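Dust is the sneaky one! I clean out our old desktop every March, and it takes me all of 3 songs on the kitchen radio. Shut it down, pull the plug, and lay the case on its side with the panel off – you'll want good light for this. 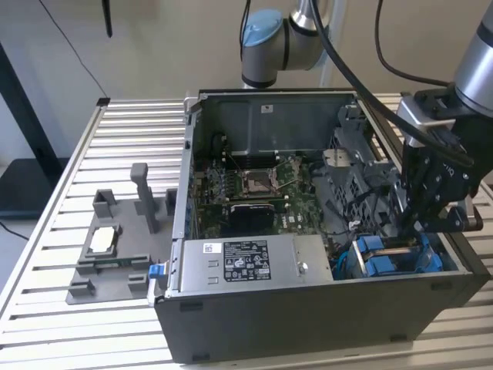

Can I use the vacuum cleaner? Stick with short puffs of canned air, held upright, and save the vacuum for the floor afterward.

Hold the fan blades still with a finger while you blow. And put the screws in a muffin tin, a trick from Gifty Owusu that I now use for everything – lamps, toasters, even my sewing machine!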